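Cold brewing a dark oolong without the bitterness

I used to think cold brew was for leaves I'd given up on. Then my friend Tanvir Weerakoon handed me a bag of roasted oolong from Lahtinen, told me to leave it in the fridge overnight, and I've been hooked ever since!

You'll want a clean jar with a lid, 600 ml of cold filtered water, and two slightly heaped teaspoons of leaf (more if yours is the big twisty kind, it takes up a lot of room in the spoon). Skip the bags if you can.

Start with a quick rinse. Pour just enough hot water over the leaves to cover them, count to five, and tip it out. Some people call this cheating, but it wakes up a tightly rolled tea like nothing else. Now add the cold water, put the lid on, and give it one gentle swirl.
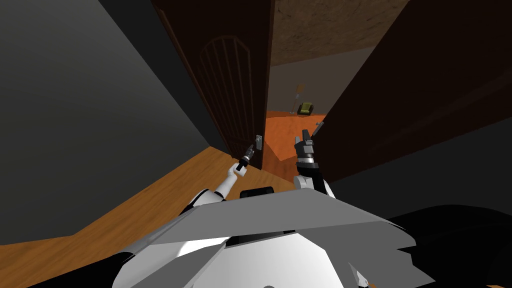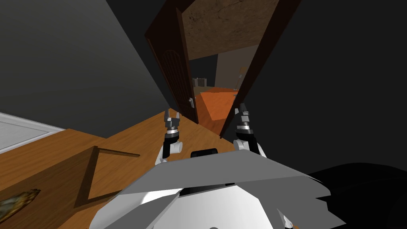 Into the fridge it goes, for about 8 hours. I usually set mine up after dinner and strain it before breakfast. Taste it first, though! If it's thin, give it another hour or two. Greener oolongs are ready sooner, so start checking those at five.

Strain through a fine mesh and don't squeeze the leaves, or you'll get that drying, woody edge on your tongue. Mine keeps for two days in a closed bottle, and after that the roasty smell starts to fade.

Oh, and save the leaves. They've still got a decent hot cup in them, three minutes with water just off the boil, and I like that one with a bit of shortbread.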